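Home | Exams | Study Packs | Prices | My Account | Help

Nidel Practice Pack for the Ilonix Network Administrator exam, level 2

Our practice pack is made for candidates who already finished the level 1 exam and want to prepare for the next one at their own speed. It contains 959 questions, divided by the chapters of the official syllabus. Each question has a written explanation and the number of the chapter where you can read more.

You can work in study mode, with the answers open, or in timed mode, where the clock stops only when you submit. Your results stay in your account, so you can compare your first try with your last one.
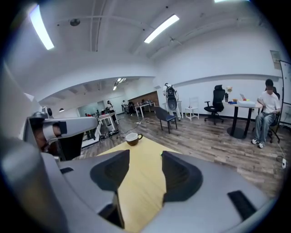
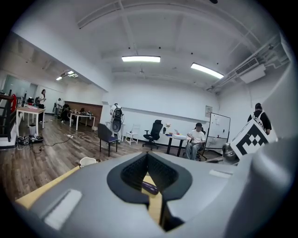
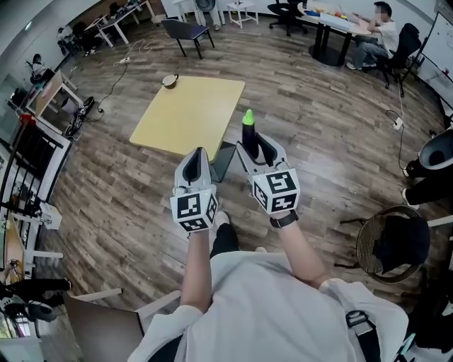 The pack is delivered as a download and also opens in the browser. One licence is valid for 3 devices. Updates are free until the exam version changes, and we send a short message in May when the new syllabus is published.

If you need also the laboratory exercises, please choose the Chraibi bundle. It has the same questions plus the routing tasks from Cinditz. The bundle cannot be added later to a single pack, so please decide before the payment.

Order code: 1838. For invoices to a company, write the tax number in the second address line.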